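Donton Basketball Club confirms signing of guard Mounir Ait Ali

2022-02-21

Donton Basketball Club has confirmed the signing of point guard Mounir Ait Ali on a contract that runs until the end of next season. The player has completed his medical and his registration has been accepted by the league. He will wear the number 4 shirt.

Ait Ali, who joins from Lamrani, was the subject of interest from two other clubs during the winter transfer period. Terms were agreed in early February, but the announcement was held back until the release papers had been received from his former club. The fee, if any, has not been disclosed.

The guard scored 412 points in his last full season with Lamrani and led the side in assists. He missed the opening weeks of the present campaign with an ankle injury and returned to the starting five before the winter break. Donton's medical staff have placed no limit on his training.

In a statement issued through the club, Ait Ali said he was pleased that the matter had been settled. "I spoke with the head coach several times and the role was made clear to me from the first call," he said. "The team has a good defence and likes to run. I want to learn the plays quickly and be of use in the matches that are left."

The club said that the search for a second ball handler had begun in the autumn, when it became plain that the squad was short of cover in the back court. Donton currently stand sixth in the table, one place outside the positions that lead to the play-offs, and have seven league matches remaining. Four of these are at home.

Ait Ali is available for selection for the next home fixture, against Punditov. The reverse match earlier in the season ended in a narrow defeat for Donton after overtime. The hall holds 4000 spectators and the club reports that the lower tier is already sold out. A further 400 tickets in the upper tier will be released to members first, and any that remain will be placed on general sale the following morning. Members are asked to have their membership number ready when booking.
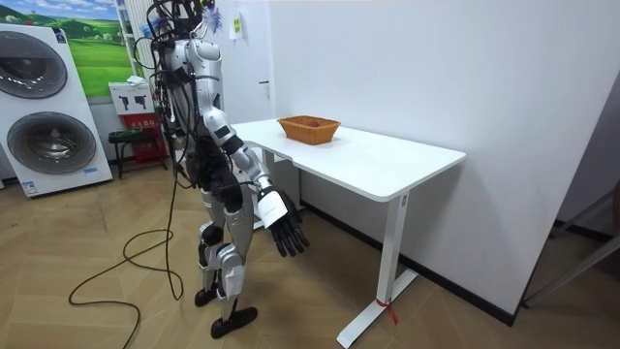
Photo: Gramix

To make room on the roster, the club has agreed to loan a reserve guard to a second division side until the end of the season. The name of the player will be published once the paperwork is complete. No other changes to the squad are expected before the registration deadline.

Season ticket holders are reminded that their seats for the Punditov match are included in the price and need not be booked separately. Doors will open ninety minutes before tip-off. The car park on the north side of the hall will be closed to visitors on the day, and supporters travelling by road should use the south entrance.

Shirts bearing the new player's name may be ordered from the club shop.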